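Jilley 茶水间告示语料

README

Jilley 收录办公楼、共享办公空间和学校教工休息室里张贴的短告示：冰箱门上的、水槽边的、咖啡机旁的，以及桌面和柜门上的贴纸。每条告示转写成文本，并按语气、请求内容、署名方式等字段标注。语料以中文和英文为主，中英混写的单独标出。

最初的用途是 Aurelia Berchtold 写一篇讨论“请求如何写得客气”的论文，后来 Wendelin Ammann 接手整理，改成现在的表格格式。两人目前共同维护，问题可以写给任意一人，邮箱在压缩包的 CONTACT.txt 里。

文件结构

解压后有以下内容：

notices.csv 主表，一行一条告示。
sites.csv 地点表，一行一个茶水间，只写楼宇类型和所在区域，不写公司名称。
pairs.csv 改写对照表，见下文“改写对照”。
guide.pdf 标注手册，遇到字段含义不清时以手册为准。
CHANGES.txt 版本记录。
CONTACT.txt 联系方式。

所有 csv 均为 UTF-8 编码，逗号分隔，字段内的换行保留为 \n。用 Excel 直接双击打开时中文可能显示为乱码，请从“数据”菜单导入并手动选择编码。

字段说明

notice_id 告示编号，字母加数字。字母代表采集区域，C 为 Cosgrove，P 为 Plosow。
site_id 对应 sites.csv 里的地点编号。
text 告示全文，按原样转写，错别字不改。
lang 取值 zh、en、mix。
place 张贴位置，取值 fridge、sink、machine、table、cabinet、door、bin、other。
medium 载体，取值 printed、handwritten、sticker、whiteboard、label。
act 请求类型，可多选，以分号分隔。
tone 语气，单选。
signed 署名方式，取值 none、role、person、group。
sanction 是否写明后果，取值 0 或 1。
note 标注者备注，多数为空。

text 字段的转写规则需要多说几句。告示上的大小写、标点、感叹号数量都照录。波浪号、笑脸和箭头用 Unicode 字符表示，没有对应字符的写在方括号里，例如 [手绘咖啡杯]。被遮住或看不清的字写作方括号加问号，不做猜测。一张纸上有两种笔迹的，后添的部分另起一行，行首加竖线。后添的部分往往是别人的回应，分析时通常要和正文分开。

人名一律替换为 [人名]，分机号和手机号替换为 [电话]。职务名称保留，所以“行政部小李”会转写为“行政部[人名]”。工位号也做了替换，写成 [工位]。

请求类型（act）

clean 清洗、擦拭、收拾。
remove 取走个人物品或过期食品。
refill 补水、补豆、换滤纸、换垃圾袋。
limit 限制用量，例如每人每天一包。
forbid 禁止某种行为，例如微波炉不得加热带壳鸡蛋。
sort 垃圾分类、餐具归位。
report 发现故障请报修。
inform 纯告知，不含请求，例如“本层停水，请到二楼”。

clean 与 sort 的边界是标注分歧最多的地方。手册的处理方式是看动词：凡出现“放回”“归位”“投入”一类动词的，标 sort；出现“洗”“擦”“冲”的，标 clean；两者都有则都标。“请保持整洁”没有具体动作，统一标 clean。英文的 tidy up 也按 clean 处理。

如果一张告示同时告知停水时间并请大家提前接水，标 inform;refill，顺序没有意义。

语气（tone）

plain 直陈，没有礼貌标记，也没有责备。
polite 有“请”“麻烦”“谢谢”、please、thank you 等标记。
warm 使用“我们”“大家一起”、let's 等把写的人和看的人放在一边的说法。
joke 用玩笑、双关、押韵或网络用语。
stern 用“严禁”“一律”“后果自负”等。
upset 明显带有情绪，例如连续感叹号、反问、“又是谁”。

一条告示只取一个语气值，有多种语气时以占篇幅最多的为准，篇幅相当时以最后一句为准。单独一个“请”字在中文告示里非常普遍，早期版本把所有带“请”的都标为 polite，结果这一类占了绝大多数，没有区分作用。从现行版本起，“请”字单独出现、后面接“勿”或“不要”的，标 plain。依赖旧版标签的读者请留意这一变化，旧标签仍保存在 CHANGES.txt 所列的存档中。

采集与筛选

采集分两轮。第一轮在 Cosgrove，地点以写字楼为主；第二轮在 Plosow，加入了共享办公空间和学校。每个地点事先取得管理方同意，公司内部的茶水间还要得到前台或行政的书面许可。采集者在工作时间以外到访，多数是早上八点以前，抄录或拍下告示，回去后再录入。照片只供录入核对，不随语料发布。

每个区域各选 20 个茶水间，从中筛出 200 条告示进入主表。落选的主要是重复件：同一栋楼各层贴着同样的打印通知，只留一条。设备出厂自带的说明牌不收，例如饮水机上的高温警示，除非有人在上面加了字。带有商家标识的宣传贴纸，只要印有对使用者的请求就收，place 和 medium 照常填写，商家名称在 note 里注明。

桌面贴纸是第二轮才系统收录的。纸质告示常贴在视线高度，贴纸则在手边，吃东西、拆包装的时候一低头就能看到，句子也更短。印着 Clean as you go 或 Let's keep our pantries clean 的圆形贴纸属于典型的这一类，前一句标 plain，后一句因为有 let's，标 warm。同一张贴纸上有多句的，在 text 里用换行分开，整条的语气按前面所说的规则取最后一句。句子的先后按字号从大到小排列，字号相同时从左到右。

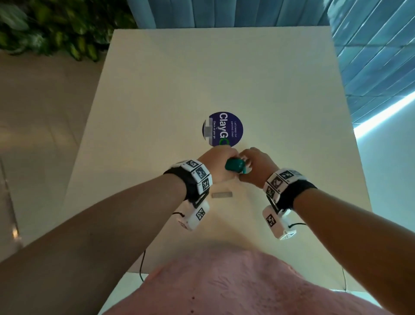
标注过程

标注在 Wurel 里完成，这是一个网页标注工具，导出的原始格式为 JSON，主表由脚本转换而来。每条告示由两位标注者独立标注，看不到对方的结果。分歧由 Wendelin Ammann 裁定，裁定理由写在 note 里，以“裁：”开头，检索这两个字符即可找到全部有过分歧的条目。

标注者只看转写文本和 place、medium 两个字段，看不到采集照片。这样做会丢掉一部分信息，字体、颜色、大小对语气是有影响的，红色粗体的“请勿”和一张淡色便签上的“请勿”读起来不一样。本语料只处理文字，需要版面信息的研究不适合使用。

中文部分的标注者均以普通话为母语。英文部分有一位标注者的母语为德语，对 kindly 一词的理解与另一位有差别，前者倾向于标 polite，后者认为它常带催促意味。手册最终规定 kindly 单独出现标 polite，与 be reminded 连用标 stern。

改写对照

pairs.csv 收录 28 组改写。每组取主表中一条 stern 或 upset 的告示，由 Aurelia Berchtold 改写成 2 个版本，一个 polite，一个 warm，要求请求内容不变，字数不超过原文的一倍。字段为 notice_id、source、polite、warm。

举一组如下。

source：又是谁把咖啡渣倒进水槽！！堵了自己通！
polite：咖啡渣请倒入垃圾桶，倒进水槽容易堵塞。谢谢配合。
warm：水槽怕咖啡渣，我们都把它倒进垃圾桶吧。

改写时去掉了“自己通”这样的后果，因此改写版的 sanction 一律为 0，与原文不同。用这张表训练或评测改写模型时，请把后果的缺失当作设计如此，不要算作信息遗漏。另外，改写全部出自一人之手，句式比较接近，“谢谢配合”出现得偏多。

已知问题

冰箱类告示偏多，微波炉和烤箱类偏少。没有烤箱的茶水间在两个区域都很常见，这一点难以靠补采解决。

白板上的告示会被擦掉重写，采集到的只是到访当时的内容。同一白板没有重复采集，所以不能用来研究告示随时间的变化。

signed 字段中的 group 和 role 有混淆。“行政部”标 role，“三楼全体同事”标 group，“行政部全体”目前两种标法都有，下一版统一为 role。

mix 类包含两种情况，一种是中英双语各写一遍，一种是一句之内夹杂，例如“用完记得 clean up 哦”。现在没有字段区分，需要的话可以检索换行：双语对照的基本都有 \n，句内夹杂的很少有。

P 区有几条告示的标点在录入时被输入法自动改成了全角，已发现的都已改回，若仍有遗漏请来信告知编号。

使用建议

做语气分类时，建议按 site_id 划分训练集和测试集。同一茶水间的告示常出自同一人，用词重复，随机划分会让测试结果偏高。样本量不大，适合做小规模分析、课堂练习或少样本实验，不适合从头训练模型。

做中英比较时请先控制 place。英文告示里 sink 的比例高于中文，直接比较语气会把位置的影响算进去。

请勿试图根据告示内容反查具体公司或个人。sites.csv 中的地点信息有意写得较粗，若在使用中发现某条告示仍可识别出个人，请告知维护者，我们会在下一版中处理。

许可与引用

标注、改写和手册可自由用于教学与研究，转载须注明出处。告示原文属于各自的作者，多数无从查考，语料只收短文本。用于商业产品前请先来信。

引用时写：Berchtold, A. 与 Ammann, W.，Jilley 茶水间告示语料，并注明所用版本号，版本号在 CHANGES.txt 第一行。

更新

下一版计划在五月发布，内容包括统一 signed 字段、为 mix 类增加子类，以及重查 table 位置下的全部贴纸条目。来信一般在每周二集中回复。补充告示时请附上转写文本、张贴位置和载体，原件照片可以不发。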